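La tostada número 40

Katia fue la primera en decir que no. Bueno, no dijo que no, porque Katia es una placa controladora con ventilador y lo único que hace es parpadear, pero parpadeó en rojo tres veces y en nuestro taller eso se entiende perfectamente. A la máquina de estados la llamamos Chae, y entre las dos (Katia pone la corriente, Chae pone las ideas) tenían que conseguir que un brazo sacara una rebanada de pan de una tostadora sin romperla. La rebanada, digo. La tostadora nos daba un poco más igual.

El taller compartido de Hultcombe ocupa la planta baja de una antigua fábrica de botones, y todos los años en mayo hace una jornada de puertas abiertas. Ese año cayó en martes, 4 de mayo, una fecha malísima, y a mí en marzo, con la boca llena de bizcocho, se me ocurrió decir en voz alta que podíamos recibir a la gente con un desayuno hecho por nosotros. Por el brazo, quiero decir. Todos asintieron con muchísimo entusiasmo y a la semana siguiente ya era «tu proyecto».

Lo bautizamos Clarkura. No significa nada. Era el nombre que traía el archivo de calibración cuando lo abrí por primera vez y me dio pereza cambiarlo, y luego ya estaba en la camiseta.

Las primeras semanas fueron de banco de trabajo: pan de goma espuma, una tostadora de cartón, yo con una taza de té frío y el botón de parada en la otra mano. Ahí todo iba de maravilla. Clarkura bajaba, cerraba los dedos, subía, y la goma espuma salía como si nada. Yo grababa vídeos y se los mandaba a mi madre, que contestaba siempre lo mismo: «¿Y la mantequilla?».

Después lo llevamos a la cocina de la planta y empezaron los problemas, porque una cocina de verdad está llena de cosas que la gente necesita. Que si la cafetera no se puede mover, que si el hervidor va ahí desde siempre, que quién ha tocado la pizarra del café. Yo iba con mi cinta métrica pidiendo perdón a los electrodomésticos. Al final dejamos cada cosa en su sitio y fui yo quien se adaptó, con una noche entera de recalcular trayectorias y una contractura que todavía me saluda cuando llueve. 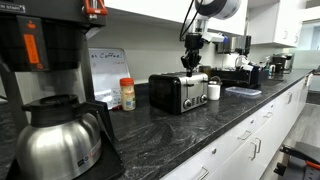
La noche de antes

Me quedé sola con Clarkura y una bolsa de pan de molde. Había decidido que no me iba a casa hasta que saliera una tostada entera, y para darle emoción (y para no volverme loca) apuntaba los intentos en el reverso de un recibo.

En el 9 el pan subió medio centímetro y volvió a caer, con un suspiro que juro que oí. En el 12 lo apretó tanto que quedó como una servilleta. En el 23 subió precioso, perfecto, dorado, y lo soltó detrás de la encimera, en ese hueco al que no llega ninguna escoba del mundo. Ahí seguirá. A esas alturas la cocina olía tan bien que me había comido ya todos los fracasos comestibles y empezaba a mirar la bolsa con rencor.

Hacia el 30 me puse a hablarle. Le conté lo de la beca que no me dieron, lo del piso, lo de que en el fondo me daba igual el desayuno y lo que quería era que una cosa mía, una sola, funcionara delante de gente. Chae esperaba el siguiente comando. Katia parpadeaba en verde — ella, que llevaba toda la semana en rojo — y me lo tomé como una muestra de cariño.

En el 39 cambié un número. Uno. Bajé la fuerza de cierre de 91 a algo que me pareció ridículo, como de coger un pajarito, y le di otra vez.

Los dedos bajaron despacio. Se cerraron. El pan subió, y siguió subiendo, y se quedó ahí arriba, entero, con su marca de rejilla y todo, mientras yo aguantaba la respiración con las dos manos en la cabeza. No había nadie a quien avisar, eran cerca de las 3 de la mañana. Saqué el plato, se lo puse debajo y Clarkura abrió los dedos.

Le mandé la foto a mi madre. Contestó enseguida, no sé qué hacía despierta.

«Muy bonita, hija. ¿Y la mantequilla?»

Miré la nevera, que estaba en la otra punta de la planta. Miré el brazo. Luego busqué un cuchillo en el cajón, la unté yo misma y me la comí de pie, apoyada en la encimera, con todas las luces encendidas.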